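**Unit 8: Task reallocation after automation**
Notes revised 2/21/20, B. Barroso

Read the Vekside case before class. The figures below come from its internal review.

### 8.1 What changed

Vekside runs overnight room service and linen pickup in residential buildings. Before the mobile units, attendants handled 1,177 pickups a month. After the May rollout they handled 649. Headcount stayed the same. The remaining hours went to:

- exception handling (blocked routes, refused entry, dropped items)
- remote supervision, one operator per shift
- route checks before each run

Job descriptions were not rewritten. Pay grades still refer to pickups completed, a measure that no longer tracks the work.

### 8.2 Skill shift

Attendants used to judge a doorway by walking through it. Operators now judge it from the robot's view and must decide whether to proceed, wait, or call someone on site. Mangubat classes this as monitoring work with short periods of high load.

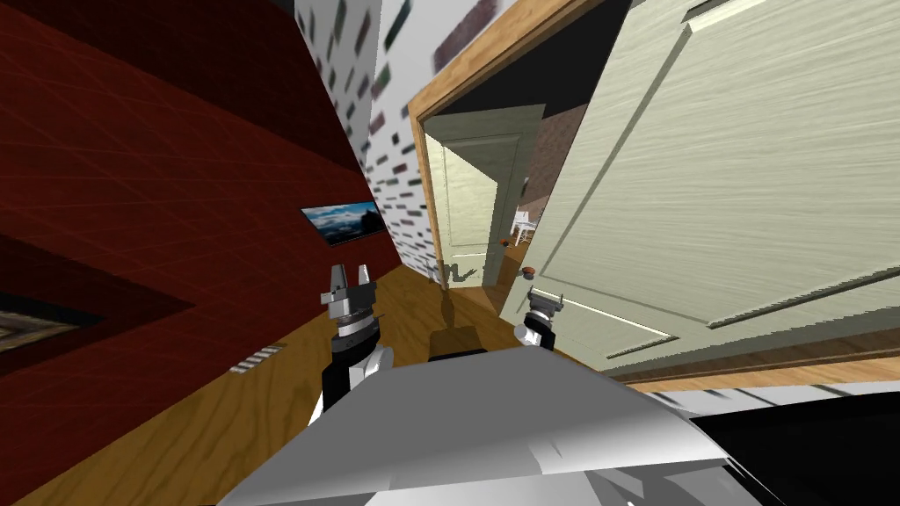

Operator training at Vekside begins in simulation, before any shift on live units. Trainees log each decision and the cue behind it. With a dark object on the floor between the grippers and an open paneled door close on the right, the entry should cover both the object and the clearance at the door. Partly open doors farther along the route get a separate line. Logs are graded on the stated cue as well as the decision.

### 8.3 For discussion

1. Which tasks in 8.1 should count toward pay grade?
2. Who is responsible for a wrong "proceed" decision?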